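Flelard Home Retrofit Notes – README

Hi, and thanks for stopping by! Flelard is my little collection of notes and readings on home insulation retrofits. It covers 275 houses, nearly all of them older places with drafty attics and not much under the floor. I started it as a spreadsheet and it sort of got away from me.

What's in the folder
houses.csv – one row per house, with year built, floor area and heating type
attic.csv – insulation depth before and after the job
readings.csv – indoor temperature and humidity, hourly
notes.txt – my own scribbles, typos included
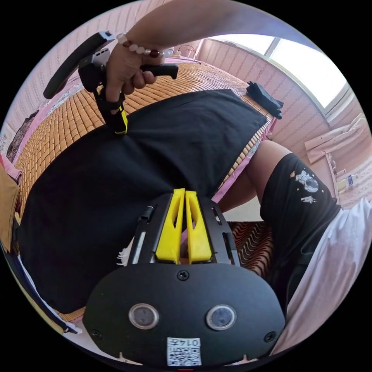
Stavach wrote in to ask whether the depth figures were taken before or after the loose fill settled, because a fresh job always looks thicker than it will a year on.

Good question! The "after" column is measured the day the crew finishes. There's a settled_depth column too, but only 3 houses have it filled in so far, so please don't build anything big on it.

Units are inches and Fahrenheit everywhere. Blank means I didn't get a reading, and zero really means zero (bare joists, poor things). 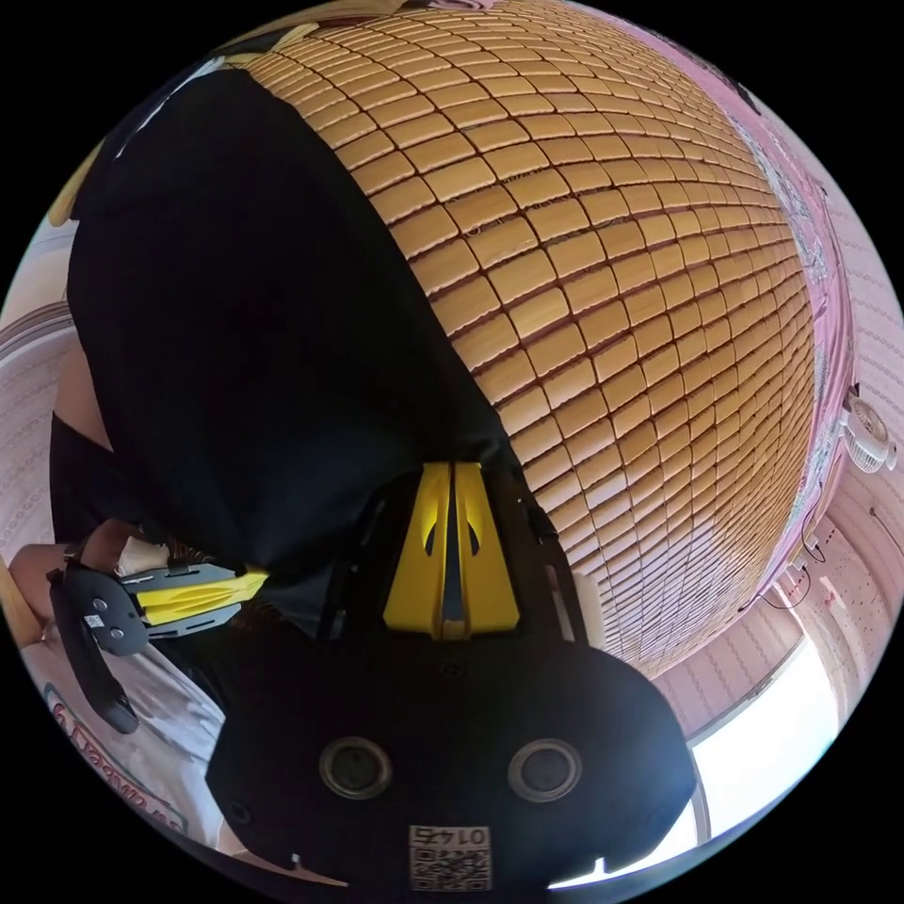 Bedrooms have their own room code, BR, and they're the rows I get the most mail about. Sensors went on an inside wall at chest height, away from windows and vents. I also wrote down what people sleep on, if they told me – a woven mat of little tan tiles like this one goes in as "mat", and a heavy quilt goes in as "quilt". It's a comfort note only and doesn't touch the temperature columns.

Known problems
House 298 has two heating types listed (the numbering skips, so yes, it can go that high). The Skuvemix import script chokes on files over 700 rows, so split them first.

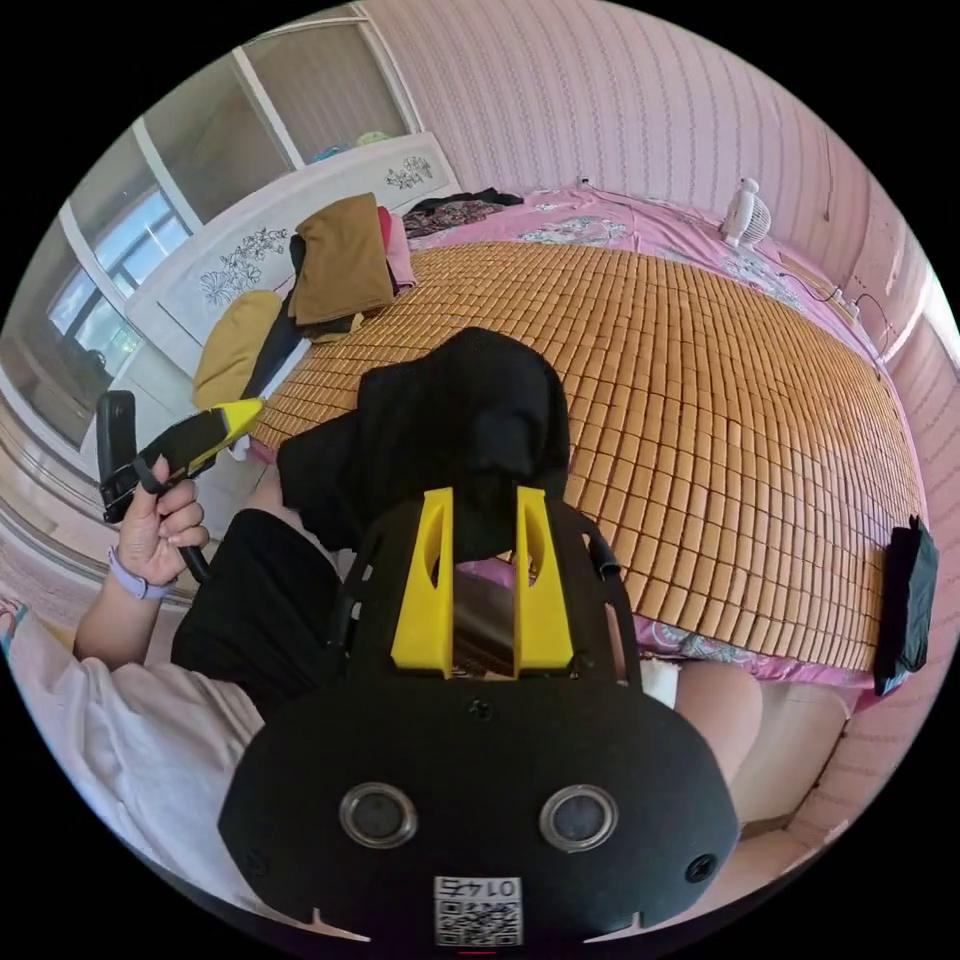 Vakulenko, December 3, 2021

New in this version: crawl space readings, a fixed header in attic.csv, and fewer duplicate rows. Next up is wall cavities, which I'm hoping to add in January if the weather lets me get out there.

Use the data however you like, just mention Flelard somewhere.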